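Section 7. Chore trials: set-up, first grip, and what to expect

Read this before you let the arm near anything you own. Covers the Casden arm with the Akel two-finger gripper, both the bench version and the kitchen trolley version. Trolley people, step 3 is for you as well.

Short answer to the thing everyone rings up about: no, it will not do your chores yet. It will do bits of some of them, slowly, with you standing there. Shop floor is better than kitchen. Kitchen is better than laundry. Laundry, don't.

Before you start

1. Bolt the base down. All four bolts. Clamps are fine for a demo, not for a trial.
2. Clear the reach area. The mat in the box shows the full reach, lay it out and keep mugs, phones and pets off it.
3. Trolley version: lock both front wheels, then push it. If it rolls, you locked the wrong ones.
4. Plug in the stop button and press it once with the arm powered. Arm should go limp-ish and hold. If it carries on moving, switch off at the wall and call Clidgate. Do not try it a second time to be sure.
5. Long hair back, lanyards off.

CAUTION. The finger pads light up whenever gripper power is on. Lit does not mean safe and it does not mean gripping. Don't stare into the pads close up, they are bright enough to leave spots.

First grip

6. Take a test block from the Akbulut pack. Any colour.
7. Choose Teach, then Single Object. Wait for the beep. Takes 20 seconds from cold, sometimes you get the beep twice, ignore the second.
8. Guide the gripper over the block by the wrist handle. Not by the fingers. Please not by the fingers.
9. Press Close and let go of the wrist.
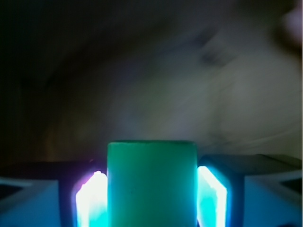 Chores are made of grips, so get this one right and the rest goes quicker. Wiping, sorting, loading a rack, all of it begins with picking up a thing and still having it a moment later. Aim for a hold like the green block's: upright, one pad against each side, top edge just above the ends of the pads. If yours leans, open, straighten, close again. Do not correct it with the force slider, you'll only end up squeezing a crooked block harder.

10. Lift slowly. Hold for a count of 20. Put it down where it came from.
11. Repeat until you get seven good ones in a row. Drop one, back to zero. Yes, annoying.

NOTE. The wrist camera goes smeary when anything behind the gripper moves, people included. The arm copes with a bit of that. It copes badly if you keep leaning in to look.

What works now

Sorting hard parts into trays. Good. Our own bench ran 1,641 picks in March and the faults were mostly trays not put back square.
Feeding a fixture. Good, if the parts arrive the same way up.
Cutlery from rack to drawer. Fair. Forks nest and it takes two. Spoons all right.
Mugs. Fair by the body, poor by the handle.
Wiping a worktop. Poor. It wipes, but doesn't know whats clean.
Folding. No. Towels on a good day, shirts never. Please stop sending us shirts.

Running a chore trial

12. Pick one chore from the list. One.
13. Do it by hand first and write down how long you took. This is the number to beat and it won't be beaten, but write it down.
14. Teach the grip on the real object, steps 7 to 11 again. A good hold on a block tells you nothing about a wet glass.
15. Set speed to Low. Run for 45 minutes, someone in the room the whole time.
16. Log every drop, every stop, every time you helped. Helping counts!! Nudging a plate two inches over is helping.
17. Save the log before powering down. It does not save itself, we know, it's on the list.

CAUTION. No knives, nothing hot, nothing hung over a person or a child's chair. The arm stops on contact but whatever it's holding may not.

If it goes wrong

Fingers close on nothing: object moved after Teach. Redo step 8.
Block slips on the way up: wipe the pads, dry cloth only.
Arm stops halfway, no error: cable caught behind the base. Nearly always.
Pads stay dark: check gripper plug, then the small fuse next to it.
Beeps and wont stop: low supply voltage. Get it off the extension lead.

Anything else, send the log and the serial number to Bogdan Śliwiński at the Clidgate bench. Without the log he can only guess.

Section last changed April 10, 2019. Step 11 used to say five in a row, bin the old sheet if you have it.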